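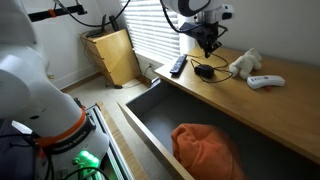

Pomulo House, second floor
Room check: back office with desk and window
Checked by: Hsin-yi Pan
Comments read and answered by: Tin-yau Chiu
Month: December

Marks: OK / FIX / WATCH. WATCH means I have no complaint yet but I'd like it on paper that I looked.

FLOOR

1. Carpet flat, no lifted edges or seams. OK
Beige, and bearing up under the responsibility. I walked the edges in socks, the only way to find a raised staple, and found none.

2. Baseboards attached. OK
Pale, attached, nothing further to report. My favorite kind of item.

3. Cords clear of the walking path. FIX
There's a black cord running along the floor from the bottom of the cabinet toward the desk. It may have been put there with care, but a cord on a carpet is still a cord on a carpet. Wants a flat cover or a trip around by the wall.
T.C.: Cover ordered from Oltex. They had it in black or in a yellow you could land planes by. I got the yellow.

4. Clear path from door to window. WATCH
Passable with the desk drawer shut. With the drawer open you go sideways, like a waiter. See item 9.

DESK

5. Desk stable, no rocking. OK
Leaned on it with both hands. It did not care.

6. Edges and corners free of splinters. OK
Light wood, smooth wherever I ran my palm.

7. Drawer opens and closes fully. OK
The big one takes a firm pull for the first inch and then arrives all at once. Stand a little to the side.
T.C.: Noted, by shin.

8. Drawer contents safe and sensible. WATCH
One orange cloth, crumpled, lying toward the front of a roomy gray drawer. No sharps, no batteries, no lunch. If it's a cleaning cloth, please confirm it has never met the Fera polish from the supply closet, whose label asks for used rags to be spread out flat to dry and never balled up in a drawer. If it is just a cloth, carry on, though it could be folded.
T.C.: Asked up and down the hall. All parties deny the cloth. Will wash and fold.

9. Drawers kept shut when not in use. FIX
Open when I came in, and it sticks out far enough to be met by a knee. This was also on the last sheet, and I expect to be writing it on the next one. A small sign might help — the last small sign is, I believe, in the drawer of some other desk.

CABINET

10. Cabinet level and not likely to tip. WATCH
It stands in the corner at a bit of an angle, as if it had been about to leave and thought better of it. Steady enough with all drawers closed. I'd still like a wall strap, and for that it has to be squared up first.
T.C.: Strap from Yeh is in the stockroom. Will square and fasten the same morning.

11. Items on top secure. OK
Nothing heavy and nothing hanging over the front. I nudged what was there and it stayed.

WALL AND WINDOW

12. Outlet plate intact, plug fully seated. OK
Low outlet under the window, white, in use. No scorch marks, no wobble. The plug goes home properly and stays home.

13. Blinds working, pull cords out of reach. OK
White, horizontal, closed enough to be polite and still letting in plenty of daylight. Dusting would be a kindness. I ran one finger along a slat and then had to go wash my hands.
T.C.: Dusting is on the cleaners' list. It has been on the cleaners' list for 4 months.
H.P.: Then it's a very well documented slat.

TOTALS
FIX: items 3 and 9
WATCH: items 4, 8 and 10
All others OK

Work order 428 covers the cord cover and the cabinet strap. Work order 397, from the last round, was for the drawer sign and can be closed or reopened, whichever uses less paper.

Recheck after the strap is in. I'll bring my own socks.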